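Whiteley model kit swap returns in June

The Whiteley hobby room will hold its second swap of building sets and model kits in June, with tables open to anyone who brings at least one boxed item. 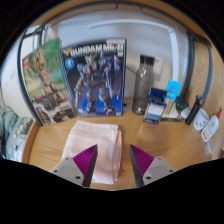
Stuart Tunstall said he would be trading sets he had owned for years -- some of them still sealed -- and hoped to go home with fewer boxes than he came with.

Both LEGO and Gundam boxes will be accepted, along with aircraft, cars and ships. Started kits are allowed if the parts are bagged and the instructions are inside. Loose bricks will be sold by weight at a separate table near the side door.

The first swap drew some 30 sellers, and 641 boxes changed hands over the day. Ghazal Shokri, who is taking bookings, said the long tables went first last time and that smaller desks would be added along the back wall. Sellers are asked to bring a clean, folded cloth for dusting lids, as several boxes came straight out of attics last year.

A table costs $6. Entry for buyers is free. Bookings close when the room is full, and unsold items must be taken home the same day.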